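4.3 Comparing two grippers in the simulated bathroom

Run this procedure after the arm model has been loaded and homed (section 4.1). The same object layout must be used for both grippers, or the results cannot be compared.

1. Open the Erndale workspace and select the bathroom layout. Set the layout seed to 231.

2. Load the first gripper profile, Clenmont. Check that the mounting flange offset matches the value in the profile sheet.

Note: Changing the profile resets the finger force limit to its default. Enter the limit again after each change.

3. Set the physics rate to 2000 steps per second. Lower rates let small objects slip through the fingertips.

CAUTION: Do not change the rate while a trial is running. The contact log will be overwritten.

4. Set the approach direction to vertical and the target to the small purple cylinder on the closed seat lid.

5. Run 3 trials. Save each contact log under the gripper name.

6. Load the second profile, Dudás, and repeat steps 3 to 5.

7. Before closing the fingers in any trial, pause and check the pose in the viewer. Both fingers must point down toward the seat lid, with the cylinder lying on its side. The upper link passes high over the lid; keep it clear of the red lattice tower and the shoe on the tank.
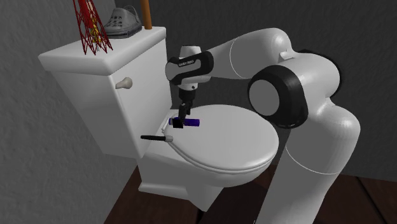
8. Resume, close the fingers, and lift by 92 mm. Hold until the log reports a stable contact or a drop.

4.4 Exporting the logs

Select both gripper folders and choose Export.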